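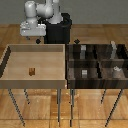 Figure 4.1. The simulated workcell, with the tray table at left and the divided bin at right.

Home | Contents | Instructor Resources | Errata

Chapter 4: A First Pick Task

Filed under: Student Projects, Simulation

The Sillby project asks each team to program one simulated arm to pick up a small brown block. Teams write their controller in Tranell, and every submission is run for 1,000 trials under the same settings. A baseline written by Idris Bellis scored 337. Most teams pass that figure once they stop treating the camera views as interchangeable.

Each view must be read on its own terms. Color is a weak cue — brown wood tones occur in the block and in the furniture — and at low resolution the block's outline breaks into steps. Exercise 2 asks for a segmentation rule that survives both conditions.
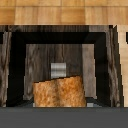 4.1 The Gripper View

A gripper view is most useful late in the approach. The fingers enter at the bottom, so lateral error can be measured from the midpoint of the gap between them.
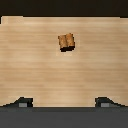

Correct lateral error before descending. A team that combines the two motions will spend most of its 40 allotted control steps undoing its own overshoot. Habibur Miah's notes on the Howlader method (Appendix B) give a suitable gain schedule.
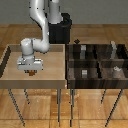

Figure 4.2. Gripper low over the tray table, with the block directly beneath it.

Closing is a separate state in the controller. Enter it only when the height and lateral tolerances are both met.

We use cookies to remember your reading position. Accept | Manage settings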